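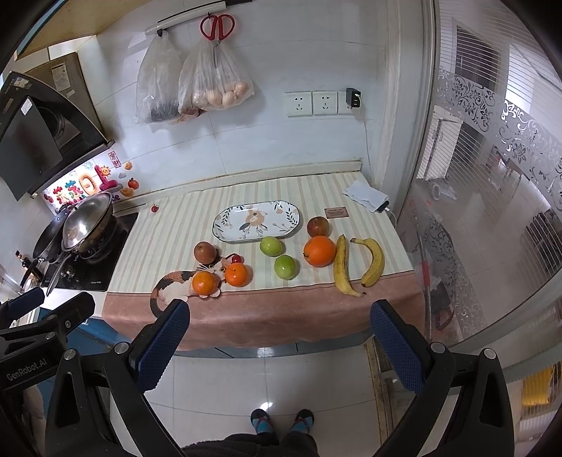 Page 30

Frequently Asked Questions: Dambridge Home Collection Service

The following answers are intended for households and institutions considering the Dambridge service, in which trained operators record everyday kitchen tasks with hand-held grippers. They replace the answers issued in February.

What does the service provide?

Dambridge supplies recordings of ordinary household work, performed by a person holding a gripper in each hand. Clients use these recordings to train robot arms. The standard kitchen package consists of 80 tasks, among them sorting fruit, moving items to a plate and clearing a counter. Clients may add tasks of their own.

Does my kitchen have to be specially prepared?

No. Sessions are held in kitchens as they are normally kept. A patterned tablecloth, apples, oranges and bananas set out on the counter, a pan on the stove and a telephone on its charger may all remain where they are. Operators will ask before moving anything that belongs to the household.

Must the fruit be real?

Either real or imitation fruit is accepted, provided that the pieces differ in size and shape. Bananas and pears are useful because they cannot be gripped in the same way as an orange. Fruit that is cut, leaking or overripe should be set aside. The household is not expected to buy anything for the session.

How long is a session?

A session lasts 90 minutes, including setup. Operators rest between tasks and may ask for a chair. Sessions begin at 9:00 a.m. or 2:00 p.m.; evening sessions are not offered, as recordings made under changing light are often returned by clients.

Will members of my household be recorded?

The camera is mounted on the gripper and faces the work surface. The operator's own feet or clothing may come into view. Other persons are asked to stay out of the kitchen while recording is in progress – this includes children and visitors. Papers, letters and photographs should be put away beforehand. Any recording in which a member of the household appears is deleted upon written request.

Is there a risk of damage?

The fingers of the gripper are padded, and operators practice at the Dakisdale training room before they are assigned to a home. Stoves must be switched off throughout the session, and knives are not handled under the standard package. Should an item be broken, please report it to the operator before the session closes. Claims are settled under the Garkia household plan, a copy of which is sent with each booking.

Can a client rent the equipment without an operator?

Yes. The Rocha rental plan allows a client to keep one pair of grippers for 30 days. One person at the client's site must complete the training course in advance. Padding worn in normal use is replaced without charge. Lost chargers are not.

Who reviews the recordings?

Each recording is reviewed by the quality office under Nivaldo Portela. Recordings are declined where the object leaves the camera's view during the grasp, or where the operator touches it with a bare hand. Declined tasks are repeated at no cost to the client.

How do I change or cancel a booking?

Bookings may be changed by telephone, extension 888, up to noon on the day before the session. Please have the booking number ready – requests made without it cannot be processed.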